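ロボットが止まったときの決まりを、先に書いてほしい

2020年10月22日
文・Hạnh Châu

私は中古パソコンの再生の仕事をしています。日本語は母語ではありませんので、読みにくい文があるかもしれません。それでもこの文章は日本語で書きたいと思いました。私が毎日読む作業手順書が日本語で書かれていて、今日の話はその手順書についての話だからです。

私の会社Damelでは、デスクトップの分解と組み立ての一部をロボットアームで行う準備をしています。準備が始まってから、手順書はだんだん厚くなりました。今の版には確認項目が29あります。電源の入れ方、非常停止ボタンの場所、人が立ってよい場所、髪の毛と手袋のこと。どれも大切な項目で、私は一つも減らしたいと思いません。

ただ、全部を三回読んだあとで、気になることがありました。29の項目は、ほとんど全部が人を守るための項目です。では、作業される側の機械は、だれが、どの決まりで守るのでしょうか。

人の安全が第一だという考えに、私は反対しません。人を守る決まりには長い歴史があり、たくさんの事故から学んで書かれました。私の意見は、その次のページが白いままだということです。マザーボードの上で指先が二ミリ違えば、人はけがをしませんが、その基板はもう売れないかもしれません。そして売れない基板を一枚作ったことは、事故の記録に残りません。

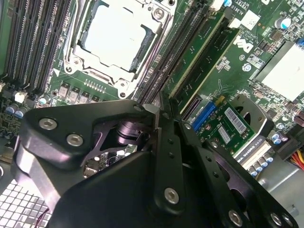
以前、同僚のBảo Hồさんとこの話をしたとき、彼は「部品は弁償できる」と言いました。その通りです。メモリースロットの値段は、人の指と比べることができません。しかし、弁償できるものは雑に扱ってもよい、という意味にはならないと思います。私たちの仕事は、まだ使えるものを捨てないための仕事です。分解の途中で使えるものを壊したら、仕事の理由がなくなってしまいます。

特に心配なのはCPUのソケットのまわりです。人間の作業者は、教えられなくても、クーラーを外したあとは手の動きが遅くなります。隣にコンデンサーがあり、スロットの細い端子があり、何かを落としたら困る場所だと目で見てわかるからです。新人でも一週間で同じ動きになります。私の先生だったNarendra Tiwariさんは、この変化を「手が静かになる」と言っていました。ロボットの手は、だれかが数字で書かなければ静かになりません。どの高さから速度を落とすか。どのくらいの力を感じたら止まるか。こういう数字は、今は設定ファイルの中にあって、手順書の中にはありません。

設定ファイルにあるなら十分だ、と言う人もいます。私は十分だと思いません。設定ファイルは、夜のうちに一人で変えることができます。手順書を変えるには、会議で説明して、印鑑をもらわなければなりません。日本の会社の印鑑は遅いと外国人はよく笑いますし、私も最初は笑いました。しかし、速度の上限のような数字には、この遅さがちょうどよいと今は考えています。 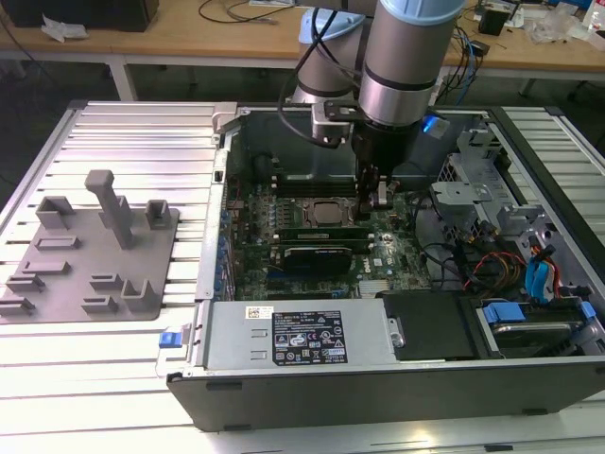
文字数:2865字

もう一つ、私が一番書きたかったことを書きます。途中で止まった作業の扱いです。

ロボットの作業は、よく途中で止まります。力の上限を超えた、カメラが部品を見つけられない、ケーブルの場所が予定と違う。止まること自体は正しい動きで、怒ることではありません。問題は止まったあとです。今の手順書には「停止した場合は担当者に連絡すること」と一行だけあります。担当者が来て、画面を見て、再開ボタンを押す。または、アームを上げて、自分の手で続きをする。どちらを選んでもよいことになっています。

この「どちらでもよい」が危ないと思います。たとえば、ソケットのレバーがどの位置にあるかを、ロボットの記録と人の目の両方で確かめないまま再開したら、どうなりますか。ロボットは自分が前に見た世界の続きを始めます。人が親切な気持ちでレバーを戻していても、ロボットはそのことを知りません。逆もあります。人が手で続きをするとき、ロボットが何を済ませて、何を済ませていないかは、ケースの中を見ただけではわからないことがあります。ねじが締まっているように見えて、まだ半分しか回っていないことは、人の作業でもあります。

病院で働く姉から、申し送りという言葉を教わりました。看護師が交代するとき、患者の様子を次の人に声で伝える習慣です。紙に全部書いてあっても、声で伝えるそうです。私は、人とロボットの間にも申し送りが必要だと考えます。難しい技術はいりません。次のような決まりを手順書に入れるだけで、かなりよくなるはずです。

停止したら、最後に完了した工程の番号を画面に大きく出す。人が筐体の中に手を入れたら、触った部品の名前を必ず入力する。入力があった場合は、途中からの再開を禁止して、位置の確認の工程まで戻る。再開ボタンを押した人の名前を残す。

書いてみると当たり前のことばかりです。同じことを会議で話したら、Trevor Bouchardさんに「時間がかかりすぎる」と言われました。彼は生産計画を見ている人なので、その心配は正しいです。今年度の計画は905台で、一台ごとに何分か増えれば、十一月の予定はもう合いません。私はそのとき、うまく答えることができませんでした。

少し時間がたったので、ここで答えます。時間は、たしかにかかります。けれども、記録がないまま壊れた一台の原因を調べる時間は、計画表のどこにも書いてありません。原因がわからないと、ロボットを疑う人と、再開ボタンを押した人を疑う人に分かれます。前の職場のMistexで、私はそういう空気の中にいたことがあります。機械は新しくて速かったのですが、止まった機械に近づきたい人が少なくなりました。近づいた人が悪かったことになるからです。名前を残す決まりは、責任を押しつける道具だと思われやすいですが、私の経験では反対で、名前と工程がきちんと残っていれば、押した人は守られます。

静電気の決まりについても、短く書いておきます。人間には手首のバンドをつけさせて、毎朝それを検査します。ロボットの手の金属の部分についても、同じように毎朝測って、同じ表に書くべきです。別の表にすると、忙しい日にはどちらか一つが白くなります。Lộc Tăngさんが作ってくれた表の案では、人の欄とロボットの欄が同じ行に並んでいて、私はこの形がとても好きです。

それから、治具の置き方です。固定の台は一度置いたら動かないもの、と皆が思っていますが、掃除をすれば少し動きます。ボルトで留めてあっても、留め直した人がいれば位置は変わります。掃除のあとに位置を確かめる、という一行も、まだ手順書にありません。掃除の決まりは別の部署の書類にあるそうです。

私は、国の規格や国際規格ができるまで待ちましょうという意見には賛成できません。大きな規格は、たくさんの会社が同じ困り方をしてからできるものだと思います。その前の時間は、現場が自分で書くしかありません。間違った決まりを書いてしまう心配もありますが、書いてあれば直せます。取引先のWarkuriaの方に案を見せたら、赤いペンでたくさん直されて戻ってきました。私の日本語の間違いも半分くらい入っていましたが、残りの半分は、再開の条件についての本当によい指摘でした。

次の版の会議は十一月にあります。私は30番目の項目として「停止後の申し送り」を提案する予定です。一行では足りないので、一ページください、とお願いするつもりです。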